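Small Food Businesses, Unit 12: Planning the Dining Room
Prunton evening program, course handout
14 shares | 2 comments

Read this before class and bring a ruler. We will be working from the Gornwood floor plan handed out in February. If you lost yours, there are spare copies in the box by the door.

1. What the dining room has to do

A small café earns its money from seats, but only from seats that are filled, served and cleared. A room with too many tables is slow. Customers have to turn sideways to get past each other, staff carry trays over people's heads, and the table by the restroom door stays empty even at lunch. When you plan a room, start with the paths and put the furniture in afterward.

The Gornwood room has 725 square feet of floor open to customers. The kitchen, the storage room and the restrooms are left out of that number. Mark the following on your plan before you draw a single table:

- the path from the front door to the counter
- the path from the counter to the restrooms
- the path from the kitchen to the farthest corner
- any door that swings into the room
- the place where the line will stand at busy times

Most first plans forget the line. People waiting to order take up floor space just as chairs do, and they will stand where it suits them.

2. Table shapes and sizes

Square tables are the usual choice for a small room. Two of them pushed together will seat a larger party, and one alone does for a couple or a person working by themselves. Round tables are pleasant to sit at but can't be joined, and they leave odd gaps along a wall. Long shared tables save floor space. Some customers like them and some will leave before they share one, so don't build the whole room on them.

Check the base as well as the top. A center post leaves room for knees and lets you slide an extra chair in. Four legs are steadier. Whatever you pick, sit at it for a while before you order a whole set.

3. Table tops

The top gets more wear than anything else in the room except the floor. Ask the supplier these questions and write down the answers:

- Which cleaning products will damage it?
- Will a hot cup leave a ring?
- Can the edge be repaired or replaced without buying a new top?
- How long will the same pattern stay on sale?

The last question matters when you need to add tables in your third year. Semaan, the supplier used in the Gornwood case, dropped a pattern between the first order and the second. The owner ended up with two patterns and put the newer ones near the window so that the change looked planned.

Pattern affects how clean a table looks. A plain dark top shows crumbs, dust and every wipe mark. A veined marble pattern hides small marks well, and a glossy finish will show the ceiling lights in it. Colored edging is a cheap way to tie tables to the rest of the room, provided you like the color enough to live with it.

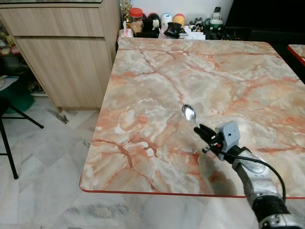

4. Lighting

Plan the lights after the tables and before the electrician comes. A lamp hung over the middle of a table is comfortable only if the table stays there. If you expect to move furniture for larger groups, use even light from the ceiling and save the hanging lamps for the counter and fixed seats.

Try the room at three times of day. Morning sun that looks lovely on the plan may fall straight in the eyes of whoever is sitting by the window. Look at how the light lands on the tops too. Two customers reading a glossy menu on a glossy table under a bright lamp will complain about the menu.

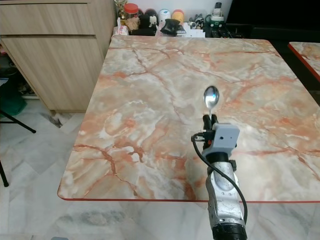 Page last changed: 2025-11-02

5. Numbering and booking

Give every table a number and never change it. Start at the front door and go around the room in one direction. Staff should be able to find any table on their first shift without asking.

The Gornwood owner used Memora to take bookings. The software let her block out tables and add notes, but the numbers on the screen did not match the numbers the staff used, and for the first month orders went to the wrong places. She changed the screen to match the room. Do it in that order.

Hold back one table from bookings at lunch. It will be used for walk-ins, or for the party that arrives with one more person than it booked.

6. Work for next class

a) Draw the Gornwood room to scale with your own table layout. Show the paths in a second color.
b) Write the number of seats at the bottom of the plan, and state how many of them you would expect to fill on a wet weekday.
c) Choose one top and one base. Give the price of each and the supplier's answers to the four questions in section 3.
d) Find the worst seat on your plan and write a short paragraph on how you would improve it or why you would take it out.

Plans in pencil are fine. Please put your name on the back, since they will be passed around the class.

Related handouts
Unit 9: Reading a Lease
Unit 10: The Counter and the Line
Unit 11: Kitchen Storage on a Small Budget
Unit 13: Menus and Prices
Gornwood Case: Floor Plan and Opening Costs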